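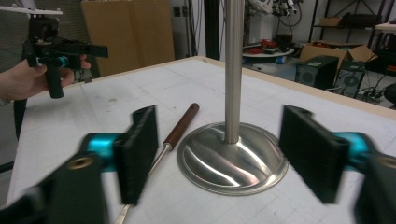 Furniture and Fixtures: Quarterly Check, April
Site: Gustitz Annex, Room 31
Inspector: Hiba Nassar

1. Table surfaces. Pass. Light scuffing and one small brownish mark on a white top. Clean at next service.

2. Table edges. Pass. Run a cloth along each strip; report snags.

3. Freestanding metal stands. Pass. Base must sit flat with no rocking.

4. Shelving anchors. Fail. 2 wall fixings missing on unit 429. Unit unloaded and tagged. Refit before use.

5. Chairs. Pass with comment. Glides worn on chair 191. Replace.

6. Door closer. Pass. Latches from any angle.

7. Walkways. Pass. Clear at 9:40 a.m.

Item 4 assigned to Apolline Lecomte. Recheck due in May.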